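Tuvex Opens Orders for Gripper Finger Supply Plan

Fixed annual pricing covers replacement fingers, fit checks and stored part files for small handling cells

BRUNDALE, April – Tuvex, a supplier of end-of-arm parts for light handling equipment, has opened orders for a supply plan that moves gripper fingers out of the repair budget and into a fixed annual line. The plan is offered to sites operating up to 22 handling stations. Larger sites will be quoted separately.

Under the plan, a customer orders finger sets against a stored part file. Each file holds the finger geometry, hole positions, tooth pitch and print settings approved for that station. A change to any of these values creates a new file revision, and the earlier revision remains available for reorder.

The base tier includes 200 finger pairs per year. The upper tier includes 600. Unused pairs may be carried into the following plan year once. Standard orders ship in 11 working days, and a customer may hold one spare set per station at the Tuvex stockroom at no added charge.

"Most of the budgets we review have a line for the arm, a line for the controller and a line for installation," said Delia Munteanu, product manager at Tuvex. "Fingers get charged to maintenance as they wear, and the purchasing department sees the total at year end. We wanted a number that could be entered at the start."

Fit checks are part of both tiers. The customer sends sample items from its own product range, and Tuvex returns a short report listing the recommended finger profile, opening width and approach angle. Rounded and irregular items are accepted, including toys, caps and molded housings. Items with a polished surface should be noted on the request form so that the vision settings can be reviewed with the finger profile.

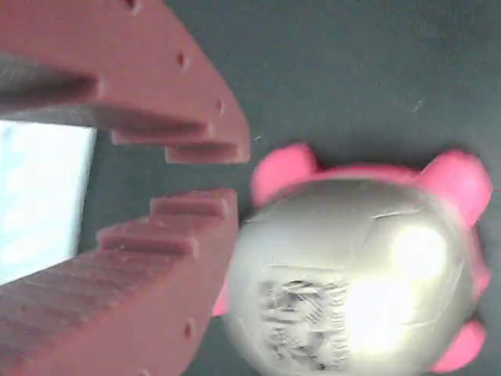
Stepped gripper fingers at a rounded silver item with pink protrusions.

The first customer on the plan is Britia, a packer of small consumer goods, which placed its order for the upper tier after a review of its handling costs. Britia runs mixed items on the same stations and changes finger profiles between batches.

"We had three suppliers and four part numbers for what was meant to be one finger," said Veronica Sârbu, equipment planning lead at Britia. "The drawings did not agree on the hole spacing. Having a single revision on file was the main item on our list, and the price came second."

Customers planning new stations may add them to an existing plan during the year. The added cost is prorated by month. Tuvex recommends that buyers enter finger sets as a consumable, separate from the gripper body, and confirm the treatment with their own accounting staff.

The plan applies to parallel two-finger grippers. Fingers for the Onu three-jaw series are not included at this time. Soft pads, fasteners and sensor mounts are sold separately.

Plan terms, the sample request form and a budgeting worksheet are available from the Tuvex sales desk in Brundale. Fit check requests received by noon on Wednesday are scheduled for the following week.

About Tuvex

Tuvex designs and produces gripper fingers, adapter plates and tool mounts for light handling equipment. The company is based in Brundale.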